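Kilau Tattoo, Oddale
Station and opening checklist, with comments
Checked September 28, 2024 by Kaja Lill. Second signature: Jurgita Kļaviņa.

Great round this time, and a big thank-you to everyone who stayed late to restock. Comments go under each item, so please read those too and add your initials on the sheet by the sink.

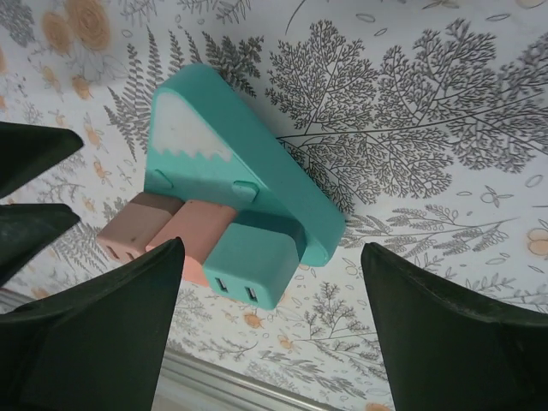
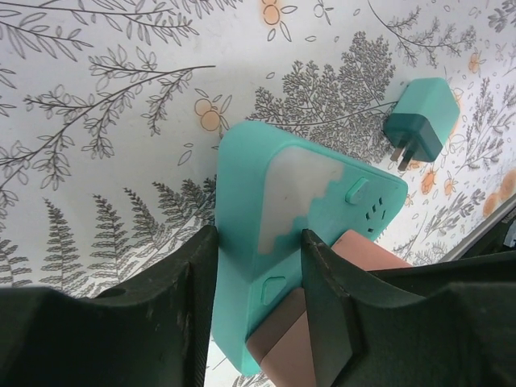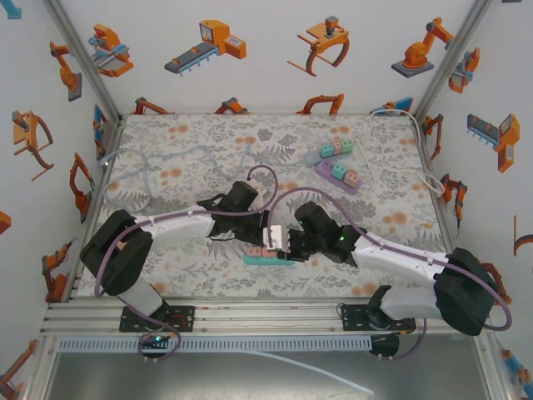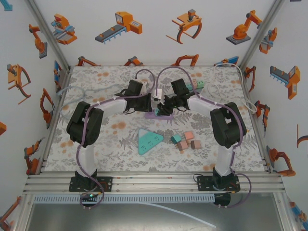
1. Chairs and armrests
Wiped down, fresh film on: OK
Comment: Station 6 has a small split in the armrest vinyl. Taped for now, new cover ordered from Garnedlow. Love how much better the others look after the March refit!

2. Needles and cartridges
Sealed, in date, lot numbers logged: OK
Comment: 108 cartridges in the top drawer, lot 1066. Older dates go to the front, please.

3. Sharps bins
Below fill line, lid working: OK at all stations
Comment: Lovely to see. Pickup is already booked.

4. Inks
Caps clean, bottles dated on opening: ONE TO FIX
Comment: One bottle of gray wash had no opening date, so I threw it out. Write it on the label as you crack the seal - it takes two seconds.

5. Autoclave
Spore test result filed: OK
Comment: Cycle 422, passed. Jurgita's new binder is a joy to use.

6. Power and cords
No cords across walkways, no frayed ends: OK
Comment: Foot pedal cord at the window station is getting stiff. Keep an eye on it.

7. Break corner
No food past the door: OK
Comment: Kettle descaled. Mugs still need a home that isn't the flash sheet shelf.

8. Client forms
ID copied, aftercare sheet handed over: OK
Comment: The new aftercare sheet is so clear! Reprint before the walk-in day.

To recheck: items 1 and 4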